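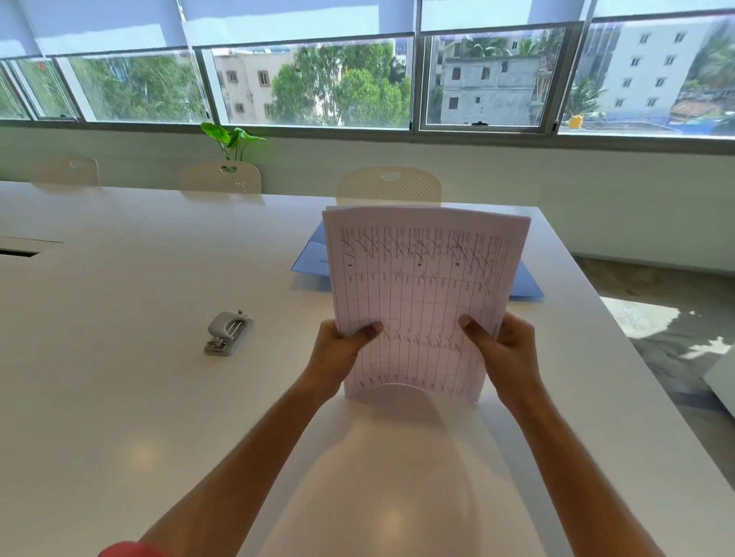 布尔诺，2018年1月

关于我们

欧鲁斯（Olus）是一家独立游戏软件工作室，主要从事主机与个人电脑平台单机游戏的开发、本地化及功能测试业务。公司设有开发部、本地化部、质量保证部和玩家服务部，总部位于贝德纳日克（Bednárik）大楼二层，现有员工20人。

公司由拉米尔·埃斯特雷利亚（Ramil Estrella）与伊克尔·涅托（Iker Nieto）共同创立。两位创始人此前均从事益智类与叙事类游戏的程序开发工作，创业初期承接其他工作室的移植项目，以移植收入支持自有作品的研发。现由埃斯特雷利亚先生担任总经理，涅托先生担任技术总监。孔泽宇（Zeyu Kong）先生负责本地化部，弗洛伦西奥·坎特罗（Florencio Cantero）先生负责质量保证部，玩家服务部由阿维利奥·埃斯科瓦尔（Abilio Escobar）先生主管。

主要作品

公司已发行自有作品2部。首部作品《埃拉》（Ela）为横版解谜游戏，玩家在一座停运的缆车站内修复线路，逐站上行。该作支持手柄与键盘操作，全部关卡均可离线游玩。发行后，开发部根据玩家来信重新调整了第四章的难度，并增设了独立的字幕字号选项。

第二部作品《格西亚》（Gesia）为回合制策略游戏，以河港贸易为背景，共收录剧本地图9幅。游戏内文本由本地化部与开发部同步编写，各语言版本于同日上线。现行版本已支持简体中文、捷克语、西班牙语和英语。《格西亚》的地图编辑器计划于3月向全体玩家开放，相关说明文件届时将刊载于本网站“下载”栏目。

本地化业务

本地化部承接剧情文本、界面文本、说明书及商店页面的翻译与审校。每个项目均指定一名主译和一名审校，术语表在开工前交委托方确认。涉及双关语、歌词、地名等内容时，译者须提交译法说明，由委托方选定。译文导入游戏后，审校人员须在实机环境中通读一遍，检查断行、溢出和字体缺失等问题。

本公司不接受仅以机器翻译结果为底稿的审校委托。已有译本的修订项目，须先由本地化部抽样评估，再行报价。

质量保证业务

质量保证部为自有作品及外部委托项目提供功能测试、兼容性测试和存档迁移测试。测试用例由测试组长编写，经委托方核准后执行。每一轮测试结束后，委托方将收到缺陷清单、复现步骤及相应的存档文件。《格西亚》发行前共登记缺陷3584项，其中影响游戏进程的缺陷已在首发版本中全部修正，其余缺陷的处理情况列于更新日志。

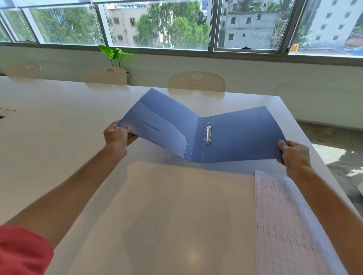

活页文件夹

外部项目的资料与自有项目分开保管。未发行作品的测试版本只可在公司内部设备上运行，参与人员须事先签署保密协议。项目结案后，测试版本按合同约定删除或退还。

玩家服务

玩家服务部受理安装故障、存档损坏、成就未解锁及退款咨询等事项。来信请注明游戏名称、版本号、运行平台和问题发生时所在的章节或地图；如能附上存档文件，将有助于技术人员查明原因。通过第三方平台购买的游戏，其退款事宜依照该平台的规定办理，本公司可应玩家要求出具故障情况说明。

公司作品不设内购项目，亦不含付费随机道具。游戏内的数据收集功能默认关闭，玩家可在设置菜单中自行开启，并可随时撤回同意。

健康游戏与社区守则

公司在两部作品中均设置了游玩时长提醒和夜间音量限制功能，供家庭用户选用。家长可通过密码锁定上述设置。包含闪烁画面的片段已在说明书中逐一列明，并可在游戏中改为静态画面。

官方论坛实行实名管理员制度。讨论剧情时须使用剧透标记，禁止发布作弊程序、盗版链接及针对其他玩家的人身攻击。对处理结果有异议者，可向玩家服务部提出书面申诉，申诉由未参与原处理的管理员复核。

学校参访与实习

公司接受职业学校及高等院校的参访申请，参访内容包括关卡设计介绍、本地化流程讲解和测试岗位体验。申请须由学校统一提出，并写明人数、专业及希望了解的内容。实习岗位设于开发部和质量保证部，实习生由部门负责人指定专人指导，实习结束时出具书面评定。

美术与配乐岗位暂不招收实习生。应聘上述岗位的自由职业者可将作品集寄至公司，来稿恕不退还，请自留底稿。

联络方式

商务合作、本地化及测试委托，请致函总经理办公室；玩家咨询请使用本网站“玩家服务”栏目中的表单；媒体索取截图、标识及试玩版本，请在邮件标题中注明媒体名称与作品名称。来访请事先预约，并于贝德纳日克大楼一层前台登记。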